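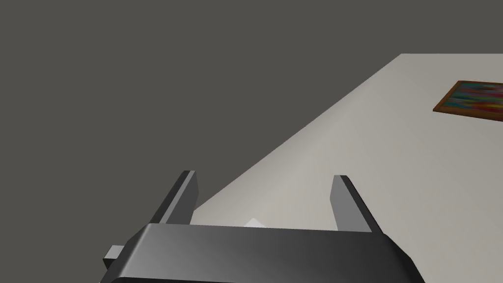 Why does our simulated grasp policy score well on blocks but poorly on dishware?

Our laboratory trained a wrist-camera policy on 3899 simulated episodes. Results on small blocks are acceptable. Results on plates are not, and retraining with 12 random seeds did not change the ranking. We would appreciate guidance on whether the fault lies in the data or in the evaluation method.
Posted by Drister

Stiltent
Please check the composition of your training set before changing the network. In our own study, 1566 episodes contained a plate or bowl, and most of those began with the gripper directly overhead. A policy trained this way has little experience of approaching a rim from the side. Clutter matters as well — a blue block beside a red object with a rounded surface is a different problem from a block alone.
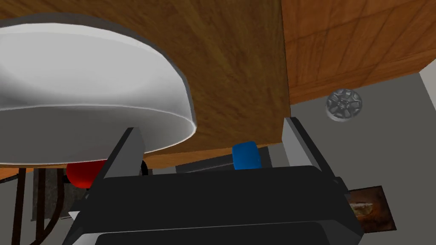
Should the wrist view be the only camera input?
A wrist view is sufficient for the final approach, but a second fixed view generally helps the policy locate its target.

Torkar
Try more seeds. It worked for us.

Pangilinan
The previous reply does not address the evaluation method. We recommend scoring contact and lift separately. A plate rim between the two fingers should be recorded as a contact stage and should not be entered as a success until the lift has been verified. When we rescored 3857 trials under this rule, the gap between blocks and plates became much easier to interpret.

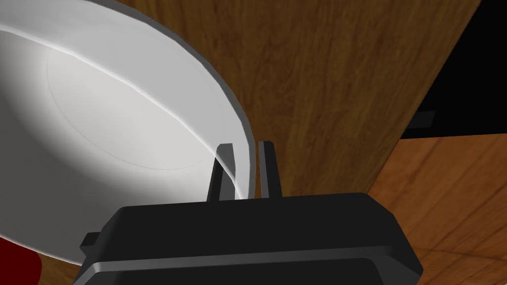

Filed under: Simulation and Grasping

Replies remain open to registered members. Please state your simulator version and scoring rule when posting results.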